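Garage and basement floor tips, the quick list

10 October 2020

Been meaning to type these up for ages. Mostly concrete floors, some walls, some drips, a bit about shelves. Skip to whatever you need. No particular order, wrote it between jobs.

Start with a real sweep

Push broom first, then a soft broom, then vacuum the edges. Three passes sounds like overkill. Do it anyway. Grit left behind turns into sandpaper under your shoes and under anything you drag.

Damp sawdust works great for fine dust. Handful here and there, sweep it toward the door. Don't use it soaking, just damp. Old coffee grounds do the same thing but can stain a light floor, so try a corner.

Sweep toward the light, not away from it. You'll see what you missed.

Oil spots, fresh

Cat litter, the cheap clay kind. Pour it on, grind it in with your shoe, leave it overnight. Sweep. Repeat if the spot still looks dark. Don't hose it first, you'll just spread it out.

Oil spots, old

Dish soap straight on the stain, hot water, stiff nylon brush. Scrub in circles, let sit 20 minutes, scrub again. Baking soda paste if that doesn't do it. Wire brush is a last resort, it leaves scratches and on bare concrete you can get little rust specks from broken bristles later on.

I used a bottle of Dorkley degreaser on the worst one by the side door. Did okay. Smells awful, open everything up. Wear gloves, the long ones.

Trays under everything

Best cheap habit I've got. Anything that drips gets a tray. Paint cans, the mower, wet boots, the dehumidifer hose, plants in for the winter. A tray you can pick up and wipe beats a stain you have to scrub.

Get a loud color. Gray tray on a gray floor, you will step in it. I have.

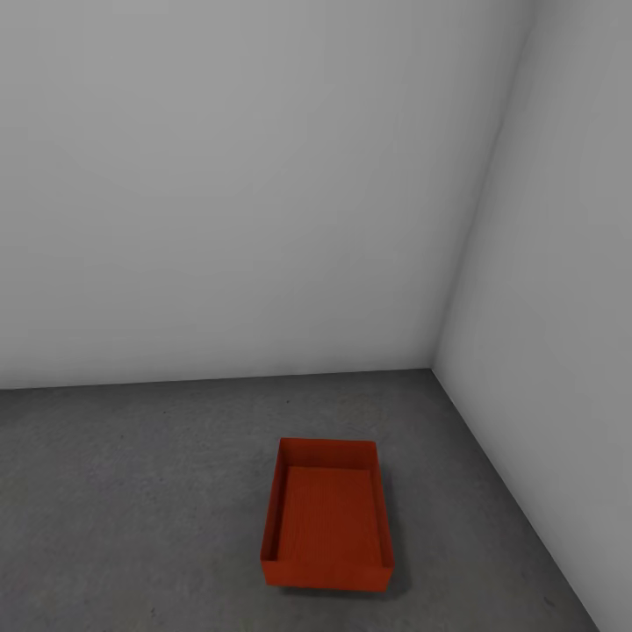
Bright orange-red open tray on a gray floor. Easy to spot.

Some tray notes:

Lip at least an inch high for boots, more for anything with an engine.

Measure the doorway before buying a big one. Full of meltwater you can't tip it sideways to get through.

Line it with newspaper for paint, gravel for boots. Gravel keeps the soles up out of the water. Rinse it in June and put it back.

Baking sheets work in a pinch but they rust and then the tray is the stain.

Cut-down plastic storage lids are fine for houseplants.

Is it a leak or is it sweating?

Tape a square of clear plastic to the floor, all four sides, good tape. Leave it a couple of days. Wet on top of the plastic, that's humidity in the room. Wet underneath, it's coming up through the slab. Same test works on a basement wall.

Do this before you paint or seal anything. I did not, the first time, and the coating came up in sheets by spring. Whole weekend gone plus the cost of the stuff.

Humidity is the easy one. Dehumidifier, a fan, keep the door shut on muggy days. Coming up through the slab, look outside first. Gutters, downspouts, ground sloping the wrong way. Fixing a downspout is ten minutes and a length of extension.

Hairline cracks

Most are nothing. Draw a pencil line across each end and write the date next to it. Check in a few months. If it hasn't gone past the pencil, fill it and forget it. If it's growing, or one side is higher than the other, get somebody to look.

To fill: vacuum it out, really out, crevice tool. Filler in a squeeze tube. Go a little over full, it sinks. Scrape flat with a putty knife before it sets hard. The Vincze tube I had said 7 hours before walking on it and I would believe them, my boot print is still there by the water heater.

Wider ones need the edges cleaned up with a cold chisel so the filler has something to hold. Safety glasses. Chips go everywhere.

Scuffs on painted walls

Dry eraser sponge first. Then barely damp. Light pressure, flat paint goes shiny if you rub hard and then you have a shiny patch instead of a scuff. A tennis ball takes off shoe marks on some paints, no idea why it works.

Keep a small jar of every wall paint. Baby food jar size. Write the room and the paint number on the lid with a marker AND on the side, lids get swapped. Mine for the basement is 2088, a Skekdale light gray, and I only know that because of the jar.

Touch up with a little foam brush, dab, don't stroke. Feather out the edge with a nearly dry one.

Lights before you work

A dim corner hides everything. Dust, drips, the screw you dropped, a puddle. Sort the lighting before any cleaning or painting job or you'll be doing it over.

Cheapest fix is a clamp light down low, pointing along the floor and not down at it. Every bump and crumb throws a shadow. Good for finding a lost screw, good for checking if filler is really flat, good for seeing roller lines while the paint is still wet enough to fix.
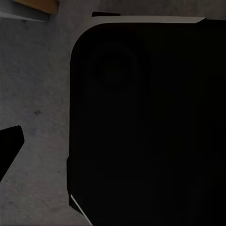 Two lights from two sides is better than one strong one. With just one you're always standing in your own way. Put them at opposite corners and tape the cords down flat, or run them along the wall.

Change bulbs in pairs. One new one and one old one look like different rooms. Wipe the covers while you're up there, the amount of light you get back from a dusty cover is silly.

Headlamp for under the sink and behind the furnace. Keep spare batteries in the same drawer as the lamp, not in the kitchen.

Mopping concrete

Two buckets. One soap, one rinse. One bucket and you're painting the floor with dirty water.

Less soap than you think. Too much leaves a film that grabs dust and the floor looks dirty again in a week. If it's already filmy, warm water with a splash of white vinegar on bare sealed floors, quick rinse after. Skip vinegar on unsealed concrete, it eats at the surface.

Start in the far corner. Back out toward the door. You know this. I have still mopped myself in behind the freezer.

Squeegee after mopping if you have one. Dries in half the time.

Sealing, the short version

Clean. Dry. Cleaner than that. Drier than that.

Thin coats. Two thin ones beat one thick one every time, thick ones bubble. Roller on a pole, edges by brush first. Keep a wet edge, don't stop for lunch in the middle.

Check how much floor the can covers and buy one extra. My garage is 252 square feet and I ran out by the door, at night, store closed. Second can was a slightly different shine. Nobody else notices. I do.

Splash of water on the floor tells you if it needs redoing. Beads up, fine. Soaks in and goes dark, time for another coat.

Shelves and stuff off the floor

Bottom shelf should be high enough to get a broom under. Four inches is good, six is better.

Feet of metal shelves leave rust rings. Stick-on pads, or scraps of vinyl flooring, or those plastic furniture cups. Check them when you sweep, pads wander.

Cardboard boxes never directly on concrete. They pull up damp and go soft at the bottom, and bugs love them. Plastic bins with the label on the short end, facing out.

Heavy stuff low, obvious, but also the stuff that leaks goes low. Cleaner bottle over a box of photos is a bad day.

Corners

Dust lives in the corners where wall meets floor. Old paintbrush, two inch, is the best tool for it. Flick it out then vacuum. Cobwebs up top, put an old sock on the end of the broom handle with a rubber band.

If you get a line of white powder along the bottom of a wall, that's salts from moisture in the masonry. Brush it off dry, vacuum, don't wet it. Then go do the plastic square test up the page.

Things I bought and didn't need

Special concrete mop. It's a mop.

Gotalden floor polish. Slippery for a month.

Giant pack of microfiber cloths in white. Get dark ones for the garage, keep the white for inside the house, and don't wash them together with towels or they come out covered in fuzz.

Things I'd buy again

Long handle dustpan. Knees say thanks.

Magnet on a stick. Drag it over the floor after any job with nails or screws, before the car goes back in.

Rubber doormat with holes, outside the door, and a flat one inside. Cuts the grit by a lot.

More trays.

Will do one on gutters next when the leaves are down. If you've got a trick for rust rings on painted concrete send it over, I've tried lemon juice and it only sort of wroked.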